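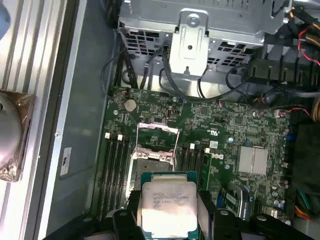
Workstation Refurbishment at the Bramow Learning Center: A Gallery

By the Flandero Equipment Office
July 6, 2014

The Flandero Equipment Office maintains desktop workstations for the classrooms and reading rooms of the Bramow Learning Center. Each machine returned to the office is opened, cleaned, inspected and, where the condition of the board allows, fitted with a replacement processor and additional memory before it goes back into service. The current round of work began in January and covers 46 workstations, divided into batches of ten or fewer so that teaching schedules are not disturbed.

This gallery is intended for department coordinators and for members of the public who have asked what takes place between the day a computer is collected and the day it is returned. The opening picture was taken at the processor stage. The notes beneath it follow the parts of the board that matter most to that stage, and conclude with the office's guidance on memory, batteries and the return of equipment.

The processor

An Intel Xeon held directly over the open socket. The silver lid carries faint printed markings, among them a model line in the "INTEL XEON E5" style, and a thin teal-green border of the substrate shows around the metal.

Processors are handled by their edges at all times. The model line is read and entered on the work sheet before the part is placed, as the lid will later be covered by thermal compound and a cooler. Parts drawn from storage are matched to the board by the Magsi inventory number on the tray, and a part without a number is set aside for checking.

The socket

The load plate stands open, leaving the shallow cavity of the socket exposed. Technicians look over the contacts under a bright lamp before any processor is lowered. A single bent contact is sufficient reason to stop work and refer the board to the senior bench.

The processor should settle under its own weight. No downward pressure is applied until the plate is closed -- and the plate itself should never be forced. If it resists, the processor is lifted out and its alignment checked against the corner mark.

Memory slots

Banks of black slots with white latches stand on both sides of the socket, and a green memory module is seated in the rightmost slot. The order in which slots are filled differs from one board to another, and coordinators are asked not to move modules between machines in the classroom. Requests for additional memory should be sent to the office on the standard form.

Modules removed during the work are tested separately. Almost 500 have passed through the test bench over the life of the program, and those in good order are held for later batches.

The coin-cell battery

A round silver cell sits in the upper-left area of the board. It is office practice to replace this battery in every workstation that is opened, whatever its apparent condition. A machine that loses its date and time after being unplugged should be reported to the office -- the repair is a brief one and can usually be completed on site.

The chipset heatsink

Fine vertical fins on a silver block, to the right on the board. Dust is cleared from fins of this kind with a soft brush and low-pressure air. The heatsink is not removed in the course of ordinary cleaning.

The board

Green, with a small Dell logo and a UL certification mark printed on its surface. Red wires run to a small white connector near the upper right corner. Connectors are labeled before they are unplugged, and the labels stay in place until the case has been closed and the machine has started normally.

Return of equipment

Each finished workstation is run under load for 15 hours in the Skusix Room and then released to its department. Coordinators receive a copy of the work sheet with the machine and are asked to keep it for the duration of its use. Questions about a particular workstation should quote the inventory number on the rear of the case.

Related items

Preparing a Computer for Collection
Reading the Magsi Inventory Label
Memory Requests: Form and Instructions
Gallery: Shelving and Storage in the Skusix Room
Batch Schedule for Departments

Contact the Equipment Office | Copyright Flandero Equipment Office. All rights reserved. | Back to top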